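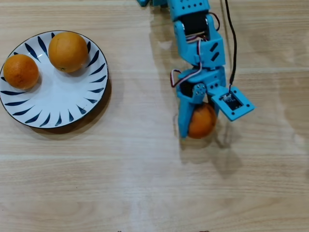
The Perimine Lever Press, Six Months In

I have owned a lot of juicers. The glass dome kind my mother used, a couple of those yellow hinged squeezers, and one electric thing that screamed so loudly my neighbor Lợi Lò asked if I was cutting tile. So when the Perimine turned up at Falness Home for $50 back in April, I grabbed it before I'd even found somewhere to put it. I do that.

It's a stand-up lever press, the kind you see on a café counter but shorter. You put half an orange on the cone, pull the handle down, and the juice runs out of a spout into whatever you've got underneath. No plug, no motor, no charging. It comes in cream or dark green and I got the green, then wished for the cream for two weeks, and now I don't think about it.

Setting it up took me a lot longer than it should have. The base, the post and the arm come separately, with one hex key and a sheet of drawings so small I had to take a photo of it with my phone and zoom in. Step four shows a washer going on under the bolt. My bag had two washers and I still don't know what the other one is for. It's in the drawer with the tape.
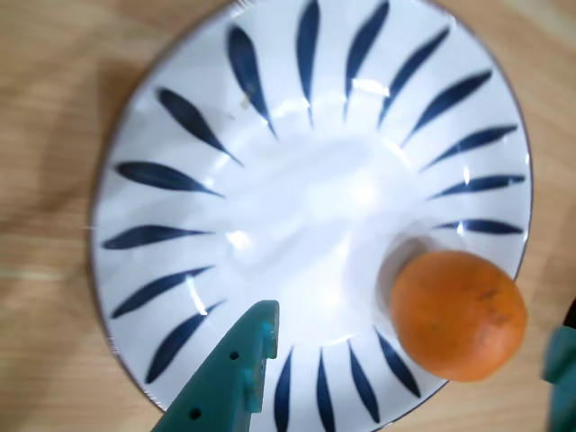
Somkiat Inthanon
Home and Kitchen Reviewer

Now, the juice! This thing gets a LOT out of an orange. The arm has a long pull with a bit of extra bite right at the bottom, and with a heavy, thin-skinned orange you can feel it go from easy to firm to done. What's left is a flat little hat of peel with hardly anything in it. My old hinged squeezer always left me going back in with a spoon.

Lemons work fine if they're big. Limes are hopeless - they slide sideways on the cone and you end up pressing the edge of the lime into the strainer. Perimine sells a smaller cone as an extra and I think that's a bit cheeky at this price. Put it in the box. Grapefruit just about fits, but only if you buy the smaller ones, and you'll want to stand up for it.

The cup that comes with it holds 320 milliliters, with the line marked on the side, and that's a decent breakfast glass with a little over. I stopped using it after a month or so. The lip is too thick and it dribbles down the front when you pour, every single time, so I just put my glass straight under the spout. There's enough room for a normal tumbler but a tall one won't go.

What I really like is how quiet it is. I'm up early most mornings and the rest of the house isn't, and the only noise is a small clunk when the arm comes back up. If you let go of the handle it's a big clunk, so don't let go of the handle.

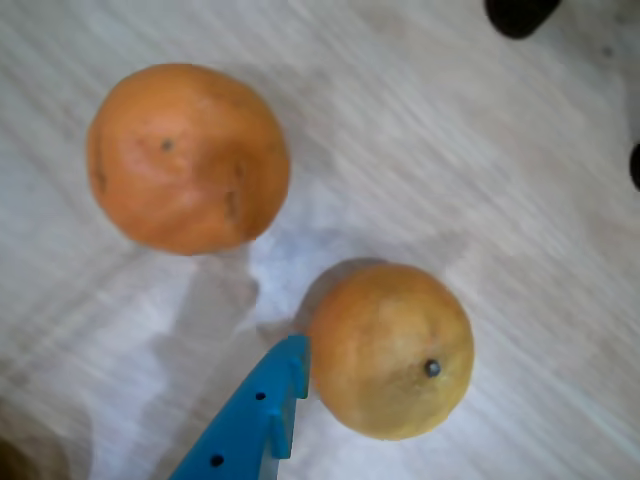
Illstead Table, Issue 50

Cleaning is where I changed my mind, and then changed it back. The cone and strainer lift off and go in the dishwasher, top rack. Lovely. But there's a ring under the strainer that doesn't come off, and pulp gets into it and dries like glue. For the first few weeks I was poking at it with a toothpick and getting crosser and crosser. Then I started running a glass of warm water through the whole thing straight after juicing, before I'd even sat down, and that pretty much fixed it. Leave it until the evening and you're back to the toothpick.

The finish has held up well. There's one chip on the base from when I banged it with a skillet, and I can't blame Perimine for the skillet. The rubber feet grip nicely on my counter. Lợi borrowed it for a weekend and said it skated around on hers, but she has very shiny stone, and she ended up putting a damp dishcloth under it. She also said the handle is too high for her, and she's a good bit shorter than I am, so try it in the store if you can. With the arm up it won't go under my cabinets either. Arm down, it fits with a finger to spare.

I wrote to the company about the washer and got a friendly reply that didn't answer the question, plus a code for the small cone. I haven't used it yet.

Compared with the Kaewmanee press, the one with the folding arm that I reviewed last year, the Perimine is heavier, slower to put away and a much nicer thing to use. The Kaewmanee flexes when you lean on it. I never got used to that, and I gave it to my brother, who makes one margarita a year and is delighted with it. If you've got a tiny kitchen and you're going to keep your press in a cupboard, I'd still tell you to look at the folding one. If you've got a corner of counter to give up, get this.

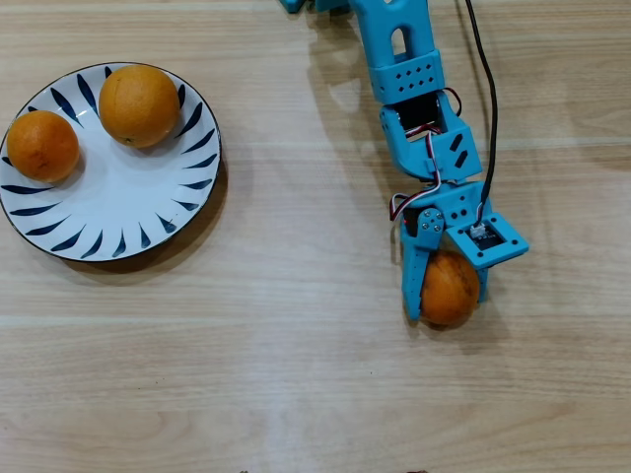
Two whole oranges on a blue-patterned plate.

Perimine Lever Press, $50 at Falness Home. Cream or dark green. Small cone sold separately. I'm giving it four stars, and it'd be more with a better cup.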